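O turno da noite

O clube de robótica ficava no segundo andar da escola de Tveit, numa sala que antes servia para guardar instrumentos da banda. Ainda havia um suporte de partitura atrás da porta. Gunvor Kvam pendurava ali o casaco.

Ela tinha entrado no clube em fevereiro, depois de largar o coro. Ingegerd Hovland já estava lá fazia dois anos e era quem sabia as senhas. As duas formavam a equipe Grekel. O nome era de um cachorro que a avó de Ingegerd tivera e que mordia o carteiro.

A tarefa da competição cabia em uma folha. O robô precisava recolher objetos de uso diário espalhados numa mesa, usando os dois braços, e levar cada um até o lado certo. Os objetos só seriam conhecidos na manhã da prova. Valia ponto por objeto e perdia ponto quem deixasse cair. A prova seria em Terkside, a duas horas de ônibus.

– Vão colocar coisa mole – disse Ingegerd. – No ano passado colocaram uma meia.

– Uma meia só?

– Uma meia só. Ficamos em último por causa dela.

Treinaram com o que havia. Gunvor trouxe de casa uma sacola com as coisas que a mãe ia jogar fora e outras que a mãe não ia jogar fora. O primeiro problema foi a força dos dedos. Com força de menos, tudo escorregava. Com força demais, o braço esquerdo amassou um pacote de biscoitos e passaram a tarde varrendo farelo. O segundo problema era que os braços não concordavam. O direito chegava sempre um pouco antes, fechava a mão e puxava, e o esquerdo ficava fechando os dedos no ar.

– Ele tem pressa – disse Gunvor.

– É atraso na comunicação. Dá para medir.

Ingegerd mediu. Escreveu os números no caderno e passou três tardes mexendo no programa. Gunvor ficava do lado da mesa, recolocava os objetos no lugar e anotava. Era um trabalho aborrecido e ela gostava dele. Tentativa, anotação, tentativa. Numa folha daquelas há 26 linhas, e em 17 ela escreveu a mesma palavra: caiu.

O professor passava às cinco para perguntar se precisavam de alguma coisa. Ingegerd sempre dizia que não. Uma vez Gunvor disse que precisavam de um aquecedor, e na tarde seguinte havia um aquecedor.

Foi por essa época que as duas brigaram. Ingegerd queria que o robô pegasse os objetos grandes com as duas mãos ao mesmo tempo, uma em cada ponta. Gunvor achava arriscado. Com uma mão só já caía, com duas ia cair duas vezes. Disse isso alto demais. Ingegerd fechou o computador, vestiu o casaco e foi embora sem desligar a luz do corredor.

Gunvor ficou. Não sabia programar como a outra, mas sabia ler o caderno. Leu desde o começo. A letra de Ingegerd era pequena e inclinada, e os números vinham sem unidade. Na página da meia, do ano anterior, estava escrito: segurar pelas duas pontas, esticar, não puxar. Embaixo, riscado, havia o nome de um menino chamado Esari, que tinha mudado de cidade e levado o lugar dele na equipe.

Ela copiou a frase numa folha limpa e foi para casa a pé.

No outro dia chegou antes de Ingegerd. Pôs a folha em cima do teclado.

– Isso é meu – disse Ingegerd.

– Eu sei. Não puxar. O direito está puxando.

Ingegerd olhou para a folha por um tempo. Depois sentou, ainda de casaco, e abriu o programa. Mudou a ordem de duas instruções. O braço direito agora chegava, encostava e esperava. O esquerdo chegava. Só então as duas mãos fechavam.

Na primeira vez caiu. Na segunda, o objeto subiu torto e ficou no alto, seguro, e as duas continuaram olhando para ele sem dizer nada até o tempo do programa acabar.

– Anota – disse Ingegerd.

Gunvor anotou.

Fizeram mais 23 tentativas naquela semana, quase todas com caixas, pacotes e coisas dobradas. Na véspera da viagem comeram pão com queijo em cima do estojo do computador. Ingegerd perguntou se o coro fazia falta. Gunvor pensou e disse que fazia falta a parte em que todo mundo respirava junto antes de começar.

– A gente também tem isso – disse Ingegerd. – Só que é um tempo de espera de meio segundo.

No ônibus, Gunvor dormiu com a testa no vidro. Ingegerd levou o caderno no colo o caminho inteiro. Em Terkside chovia. Assinaram a lista, receberam o número da equipe e foram esperar a vez num banco comprido, entre mochilas de outras escolas. Quando chamaram Grekel, Ingegerd entregou o caderno a Gunvor e as duas se levantaram.

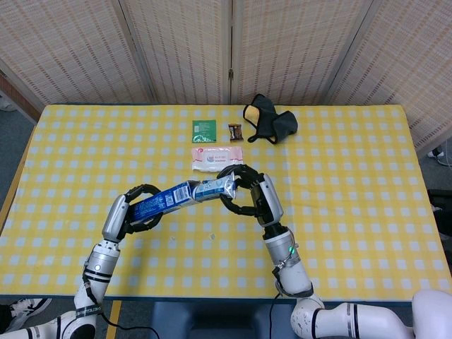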